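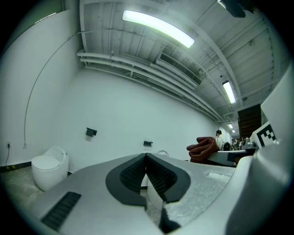 Can a machine clean a bathroom yet?

Parts of one, slowly, if you've already moved the bath mat and don't mind which cloth it uses. Wiping a closed lid goes fairly well. Getting behind the bowl, folding the cloth to a fresh side and knowing when to stop are still jobs for people with wrists. Ploleo has been at this for some time and would like to borrow yours.

Call for participants: bathroom and shop-floor chores

We're looking for up to 400 people in and near Girnurbridge to clean things while holding a pair of grippers in place of their fingers. You'll wipe, spray, pick up bottles, put them down and drop the cloth more often than your pride would like. Machines learn from the recordings. They have seen 1893 wipes so far and remain unmoved by the corners.

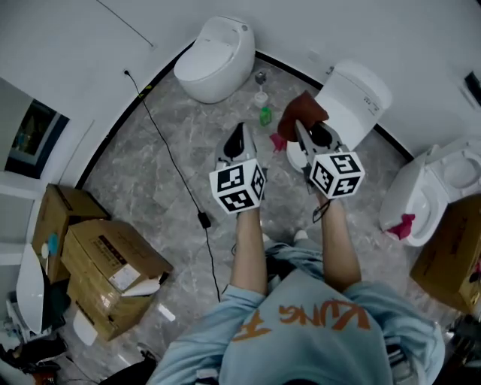 Sessions last a morning or an afternoon, with a proper break and decent coffee. No technical background is needed. Former hotel housekeepers, janitors and parents of toddlers are especially welcome, and so is anyone who was ever told they missed a spot. Engineers may apply but tend to explain the sponge to us.

You should be 18 or older, able to bend and kneel for short stretches, and comfortable with ordinary cleaning sprays. Tell us about allergies and bad knees before you come. Wear shoes you can squat in.

Pay is by the session and the same for everyone, however your toilet turns out. The first group starts in May. Left-handed people, we have far too few of you.

To apply, write a few lines to Zainab Akande at Ploleo, Sarham Building, Room 397, Girnurbridge. Say which chore you hate most and how you get out of it. Résumés go unread.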